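Notes on aspect ratios in the Orozco box set, for anyone deciding between it and the older single releases. Thread.

The set has 11 features on six discs. Nine are framed at 1.85:1. The two earliest are 1.37:1 and are pillarboxed correctly, which the old Stinon discs never managed.

Stinon cropped both to 1.78:1 and lost the top of nearly every close-up. If you still own those, compare any dialogue between seated characters. The eyelines make sense again.

Runtime of the third feature is 108 minutes. The Stinon disc ran 3 minutes shorter, and I'd always assumed a missing reel change. The gap is mostly PAL speed-up, with a few seconds of trimmed black.

Colour: the new grade is cooler than the theatre print I saw at the Toneo in June. Greys are neutral, skin is a touch pale. I'd call it defensible – prints of that stock fade toward magenta, so my memory isn't a reliable reference.

Grain is intact on discs 1 to 4. Disc 5 has been filtered and you'll notice it in the night exteriors.
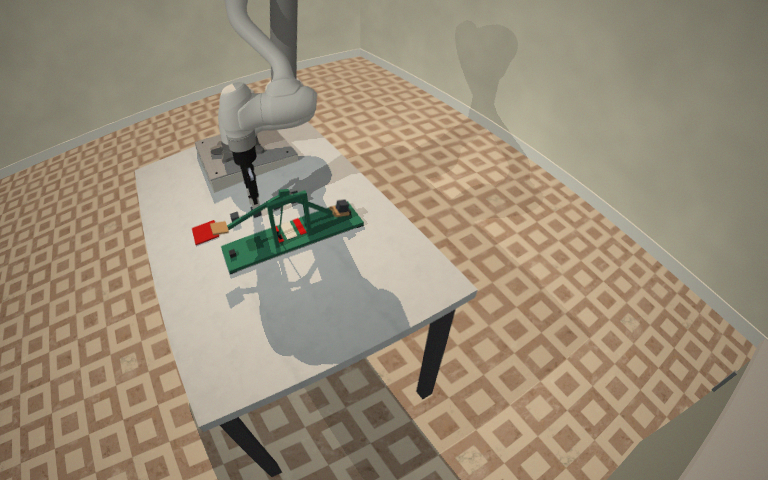

Audio is the original mono throughout, plus a 5.1 remix on the last two titles. Skip the remix. Dialogue sits too low in the centre channel and the rain has been moved to the rears for no good purpose.

Subtitles are new. The Getis translation from the festival run is gone, including its habit of dropping honorifics. Timing is tight and signs are translated.

Packaging is a cardboard sleeve with tight slots. Disc 6 arrived with a light scuff and played without errors.

Region coding: B only. Check your player before ordering.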